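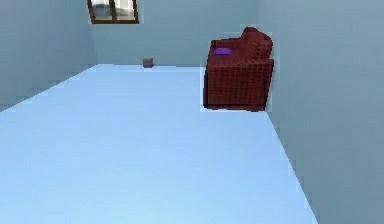
External drive enclosure goes to sleep in the middle of a backup

Posted in Storage and Drives

I have a Furnness dual-bay enclosure with 2 hard disks inside, connected by USB to my desktop computer. Each night at 11 pm my backup program starts to copy to the first disk. Small backups finish well. With big ones, the disk stops after 12 minutes and the program writes "destination not available". Last night it had copied 478 files from a total of 1,245. In the morning the disk is again in the list, as if nothing happened.

I have already changed the cable, and I set the power plan so that the computer never sleeps. The disks pass the health test without errors. Is it a setting which I did not find, or is the enclosure defective? I would prefer not to send it back, the shop is in another country.

patholm_desk

tasto77
Mine did the same. Buy a better one.

sasaki_user
Please look at the USB setting before you buy anything. The power plan for the computer and the power saving for the USB port are two separate things. In Device Manager open "Universal Serial Bus controllers", then the properties of each root hub, and on the Power Management page remove the check mark which permits the computer to turn off the device. In the advanced power options there is also "USB selective suspend", which you should disable.

If it still stops, the timer is probably in the enclosure itself. Many enclosures have their own sleep timer, and Windows can not change it. Look on the support page of the manufacturer for a small utility or a firmware update. Copy your data to another place before you update the firmware.

One more question: is the enclosure connected to a hub, or directly to the computer? I had similar trouble with a hub without its own power supply.

patholm_desk
Thank you for the clear explanation. It is connected directly, at the back. Selective suspend was enabled, I have now disabled it and removed the check marks also. Tonight I will run the full backup again and write the result in this thread.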